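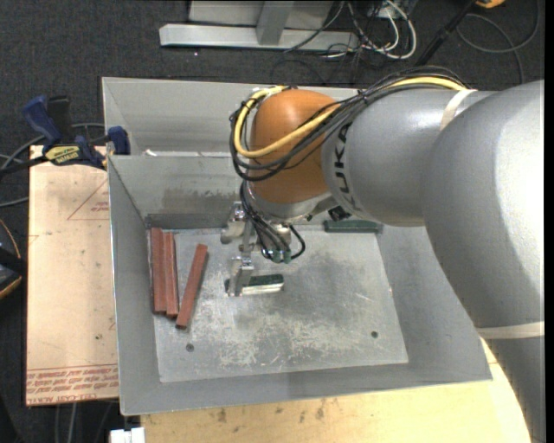
Shop > Bus Garage > Inspection Tools > Paklow Walkaround Kit

Paklow Walkaround Kit for School Buses

4 min read

If you look after school buses for a living, you already know how a morning goes. It's dark, it's cold, there are eleven things waiting on the bench, and somebody has walked off with the good flashlight again. We put the Paklow kit together for those mornings, and we've been fussing over it ever since the first ones went out the door in December.

The kit is a soft-sided roll bag with a shoulder strap, and it opens flat on a step or a seat so you can see everything at once. Inside you get a tread depth gauge, a dial pressure gauge with a long hose, a folding mirror for looking up under the frame rails, a brake stroke marker, a headlamp, and a pad of 200 inspection sheets. The sheets are the part we get the most mail about (mostly kind!). They follow the order you'd naturally walk the bus, starting at the driver's door and going clockwise, with the emergency exits, crossing arm and stop arm each on a line of their own, and a nice wide space for notes at the bottom.

Dwight Petrenko, who ran the shop for the Eltley district for a good many years before he came to work with us at Mamach, drew up the first version of that sheet on the back of a parts invoice. He still grumbles that we made the boxes too small, so this year we made them bigger.

What's new on this version

The headlamp now has a red setting, which is easier on the eyes when you're going back and forth between the pit and the office. The mirror handle reaches a few inches farther. We also switched the zipper to a chunkier pull you can work with gloves on, a change Darcy Sutcliffe in our returns department had been asking for (she sees the broken ones come back, so we listened).

The details

Headlamp: 260 lumens on high, rechargeable, cord included
Bag: washable, navy or safety yellow
Sheets: two-part, white and canary, 200 to a pad
Refill pads: sold singly or by the carton of 1,000 sheets
Warranty: two years on the gauges, one year on the headlamp

The kit fits the Wei wall rack if you already have one up in your garage, and the older Paklow refill pads slide right into the new bag, so please don't throw out what you've got on the shelf.

Ordering for a whole fleet? Give us a call before you check out. We can print your district name and bus numbers across the top of the sheets on orders of 2,000 or more, and it usually adds a week to shipping. Single kits go out the next working day.

Page updated 23 Jun 2023

14 shares | 6 comments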